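The Lirnach Pitcher 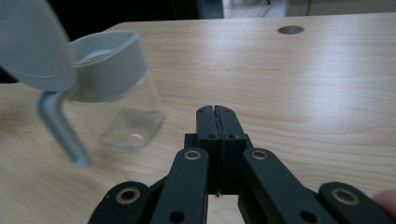

The pitcher on the table, lid open.

The inventory form allowed one line per object. Item 30 was a pitcher, glass, with lid. The assessor wrote that and then stopped, since the form also asked for condition, and condition was a column with only three permitted entries: sound, impaired, void.

The assessor worked for Penry, a firm that closed houses. When an owner died or left without forwarding instructions, Penry sent one person with a folding scale, a tape, a lamp and a pad of forms. The person recorded the contents, room by room, and a truck came later. The house on the Lirnach road had been assigned on a Friday. The water had been shut off at the street since April.

The kitchen was the fourth room. It held a table of pale wood, two chairs, a stove and a run of shelves. Most of the shelf contents were entered by the carton. The pitcher was entered separately because it stood on the table by itself, and Penry procedure required that objects found in use be listed alone. A pitcher with its lid up was considered in use. A pitcher with its lid down was considered stored. The assessor had applied this rule in more than 200 houses and had no opinion of it.

The glass was clear. The body was close to square, with the corners rounded off. A thick white plastic collar ran around the top, and the gray lid was hinged to the collar. The handle was a lighter gray, slender, bent at an angle toward the tabletop. The assessor closed the lid and opened it again. The hinge moved evenly and held at the top of its travel. There were no chips at the base.

The assessor weighed it. The scale gave 1,527 grams, which seemed high. The assessor set the pitcher back down, zeroed the scale and weighed it a second time. The reading was the same. The pitcher was empty, and the grain of the table could be read through both walls.

Penry kept a reference book for housewares, and the assessor had a copy in the car. The model was on the page for Eker, a maker of plain kitchen goods. Listed weight, empty, with lid: 1,502 grams. The difference was 25 grams. The tolerance printed at the foot of the page was five.

A difference of this kind usually had a cause that could be found in a few minutes. Scale in the glass was the most common. Water in that valley was hard, and a pitcher filled every day for years would take on a white crust at the bottom, which had weight. The assessor held the lamp to the base and found no crust. The second most common cause was water trapped in the collar. The assessor turned the pitcher over on a towel and left it there while finishing the shelves.

The shelves took most of an hour. They held flour, salt, a tin of buttons, string saved in short lengths, and a stack of receipts from the Staltora market, tied by year. The receipts were void. The string was also void. The tin was sound.

The towel was dry. The assessor turned the pitcher upright, set it on the scale and read 1,527.

There was a procedure for unexplained weight. It had been written for furniture, where money was sometimes found in the legs, and it instructed the assessor to sound the object, probe any cavity and note the result. The assessor tapped the glass with a pencil at the base, at the middle and just under the collar. The first two notes were clear. The third was lower and ended early.

The collar had a shallow recess in its upper face. The assessor ran a gloved finger around it, felt nothing, then tried the collar itself. It turned. It took a quarter turn to the left, with more force than a person would use by accident, and came up off the rim with the lid still attached.

Inside the band, where the plastic was hollow, someone had packed a strip of cloth. It had been wound in tightly so that it would not rattle. The assessor drew it out with tweezers and laid it flat along the table. It was a plain cotton tape of the sort sold for hemming, and it was marked in ink along its whole length. The marks were short upright strokes in groups of seven, with a small gap after each group. At intervals a group had a circle around it. There were no words and no numbers.

The assessor weighed the tape. It came to 24 grams. The last gram could be assigned to tolerance.

The form had no entry for a cloth tape with strokes. It could be listed as paper, personal, under the general line for the room, in which case it would go with the receipts. It could be listed as textile, in which case it would go in a carton with the dish towels and be sold by the pound. It could be listed as a component of item 30, and then it would have to remain with item 30 wherever that went. The reference book did not show a tape among the components.

The assessor considered the strokes for some time. Groups of seven suggested weeks. If each stroke was one filling of the pitcher, the tape ran to several years, and the circles fell too irregularly to be holidays. The last group had four strokes in it. The ink of the fourth was as dark as the others.

By then the light had moved off the table. The assessor wound the tape from the end, keeping the tension even, and pressed it back into the collar. The first attempt left a ridge, and the collar would not seat. The second attempt went in flat. A quarter turn to the right closed it.

The final weight was taken with the lid down and again with the lid up, and both readings agreed. Under condition the assessor wrote sound. Under remarks, a column that Penry did not require and did not read, the assessor wrote: heavier than listed, complete as found. Then the date, 2009-11-09, and the initials.

Item 31 was the table.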